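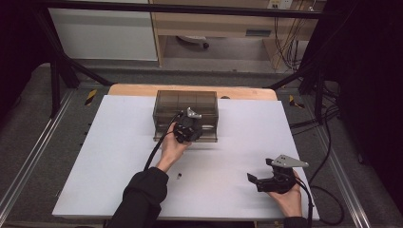 From: Chávez
To: Allura Street neighbors list
Date: Jun 11, 2019
Subject: Re: Swap table rules

> Could we please agree that things left on the swap table
> go home with their owners after 2 weeks? I counted 11
> mugs this morning. One of them says Dulance on it and I
> don't even know what that is.

Dulance was a dentist, I think, or else a brand of floor wax. The mug is mine. I put it out in April and have watched it with growing respect ever since.

I'm fine with two weeks, but somebody has to remember when a thing arrived, and I've met us. Masking tape with a date on the bottom would do it. I have more than enough tape.

Also, lids. If you leave a plastic box, leave the lid that fits it. There are two lids out there now that fit nothing made by man.

The bread machine can stay until someone finds the paddle. Please check your drawers. Mine had a paddle, but it goes to a Brekeo ice cream maker I gave away on this same table.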